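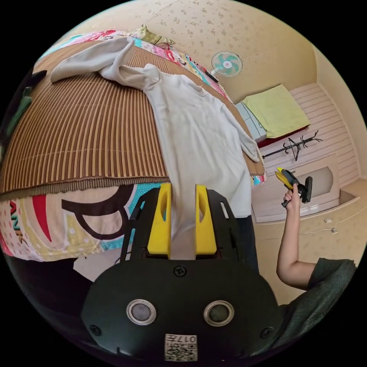

Sleeves first, then the body, came the reply from the back before I'd even got my pen out, and if you do it the other way you'll be chasing creases until September. So that's how we started, a good ten minutes before anybody had agreed to start.

Jadosthorpe Laundry and Linen Circle
Minutes of the meeting held 26 July 2018, upstairs at Nukholm

I took the minutes again. If I've got your view wrong, tell me and I'll fix it before they go in the binder!

1. Last minutes
Read out, mostly listened to, passed. One correction: the drying rack went to the Suseo branch, and I'd written that it was lost. Sorry, Suseo.

2. Folding tops on a bed
This took up most of the evening. We don't have enough tables and we're not getting any, so the question was whether a made-up bed is good enough for long-sleeved things like a white sweatshirt. I said yes (I do all of mine that way at home). The other side said a mattress gives too much and the shoulders never line up. Somebody brought up woven mats, and I'm fully in favor, as a striped mat over the sheet gives you a flatter surface and you've got the stripes to line your hem up with. The fringe got some complaints. It catches on cuffs, apparently. Mine never has, but I wrote it down.

We also went back and forth on laying a sweatshirt diagonally. I like it on a narrow bed, you get both sleeves out before you fold them in. Two people think it's a terrible habit. We voted and diagonal is allowed.

Agreed: bed folding is fine, mat on top, quilt and pillow pushed up to the head end first. White things get done before dark green or anything else that sheds.

3. Fans
Can we have the wall fan on while we fold? Low only, and not during T-shirts. I was outvoted on medium.

4. Printed sheets
The Abou Zeid order came to 149 for the lot, delivery included, and it's paid. There's still a grumble that big lettering and bright colors underneath make it hard to spot a dropped white sock. I'd have thought the opposite, but okay. We're keeping the printed ones for beds and the plain ones for sorting.

5. Donation bags
We have 28 bags ready to go and room in the closet for up to 19 more. Labels need doing again, the marker came off on the last batch. I said I'd buy a better pen and I will.

6. Anything else
Hangers: still too many, please stop bringing them. The key to the closet now hangs inside the kitchen door. Next meeting is in September, same room, and bring one long-sleeved top each so we can settle the hood question.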